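Do you really need a sleep score?

2020-11-30

My sister gave me her old Zivow band in May, when she upgraded, and I wore it every night until last week. I want to set down what I think of it while I'm still annoyed, because in a month I'll have forgotten and somebody will talk me into the next one.

The band gives you a number in the morning. Mine was usually in the low seventies, on a scale that goes up to 100. There's a little ring that fills in with color, and a sentence underneath telling you how you should feel. "You may find it hard to focus today." Thanks. I felt fine until I read that.

I did try to find out where the number comes from. The help pages say it combines movement, heart rate and "recovery factors." I wrote to support and asked what a recovery factor was, and got a polite reply that used the phrase "recovery factors" twice more. So I still don't know. It could be a very clever calculation. It could be time in bed with a bit of decoration on top, and from where I'm sitting those two look the same.

Here's one thing that bothered me. In August I spent an evening on the couch with a long library book, hardly moving, and the band logged the last hour and a half as sleep. I was awake. I can tell you what happened in those chapters. It gave me credit for that hour and a half and my score went up. A few nights later I had a bad night, up and down until four, and the band decided I had slept "steadily." If it can't tell lying still from sleeping, I don't see why I should believe it on the finer points of which stage of sleep I was in.

My friend Ylva Vik swears by hers, I should say. She has the Emon ring, which cost her over 200 dollars, and she says it taught her that wine ruins her nights. I believe her about the wine. I just think she could have gotten there without the ring. I asked whether she'd stopped drinking it in the evening and she said mostly, on weekdays, which was what she was doing before.

Then there's the advice. No screens, a cool room, dinner earlier, same bedtime every night. All sensible, all printed on the back of a leaflet I got from a doctor's office in Pratbridge years ago. The app hands it out one tip at a time as if it had studied me personally. I got the dinner tip on a day when I'd eaten at five.

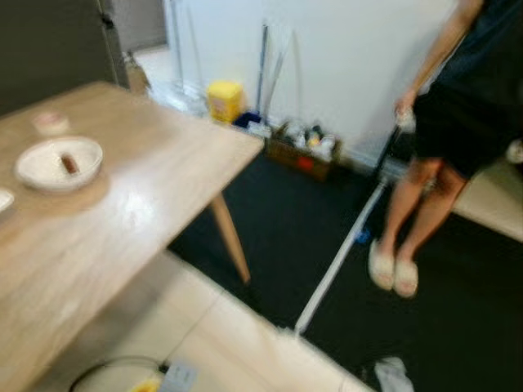 And the badges! I had one for a streak of nine nights "on target," and I'm embarrassed to say I went to bed early on the tenth night to protect it, then lay there wide awake thinking about the streak. I can't be the only person who has done this. I'd like to see the company put that in an ad.

What would change my mind? A test where somebody wears the thing in a proper sleep lab, more than a handful of people, paid for by someone who isn't selling bands. Maybe it exists for some of the pricier models. The only study I could find linked from the Zivow site was a survey asking customers whether they felt they slept better. People who have bought something and worn it for months will tend to say yes. I'd probably have said yes myself in June.

I've put the band in the kitchen drawer with the charger wrapped around it. For the past week I've been going to bed when I'm tired and getting up when the alarm goes, and I couldn't tell you whether it's better or worse. Some mornings I'm groggy. I was groggy with the band too, only I had a number to go with it.

Hermine Pichler left a comment on my last post asking whether I'd do the same for those weighted blankets. I've borrowed one and I'm giving it two weeks. So far it's heavy and the cat likes it.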